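**Mondero shared kitchen changes its table layout**

The shared kitchen at Mondero has switched to a marked layout for its long work table, starting in February. The surface is now covered in brown paper and divided with blue tape, and items in regular use are assigned to a square. The layout was drawn up by Zawadi Mussa, who manages supplies for the building, after repeated complaints about cups and cartons left wherever there was space.

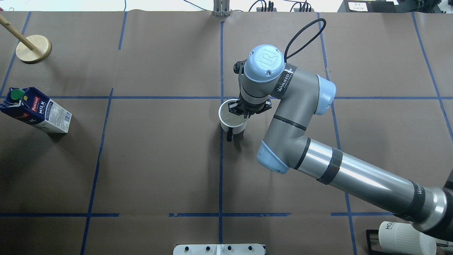 Under the old arrangement, shared items were returned to a cabinet at the end of each shift. Mussa's notes put the time spent on this at around 36 minutes a day. The cabinet will stay in service for spare stock. Paper will be replaced every two weeks, and tape lines are to be redrawn to the same plan each time. Stained sections may be patched until the next change.

Food items and drinkware are listed separately on the plan, and milk must go back to the refrigerator by 5 p.m.

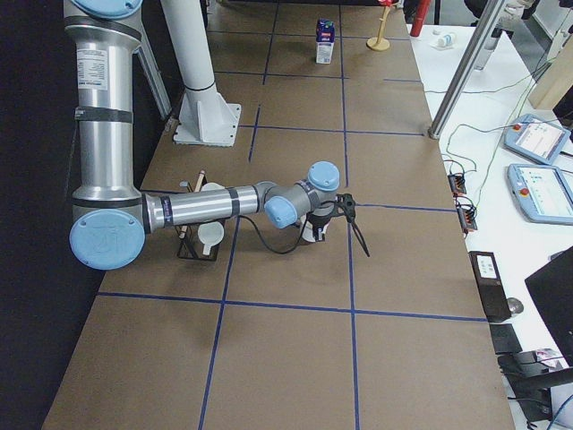 Small tools were the main point of disagreement when the plan was circulated. Gaurav Vishwakarma, who runs the morning shift, asked for open storage on the table instead of a drawer. His version was adopted: a black wire basket holder now takes the white measuring cup, handle and all, along with a thin wooden stick. Milk cartons keep a square of their own.

The same layout will be tried at the Winilel building for three months. Staff there will use a shorter table with fewer squares. Requests for changes to the plan go to Mussa in writing, and the next revision will be posted beside the cabinet.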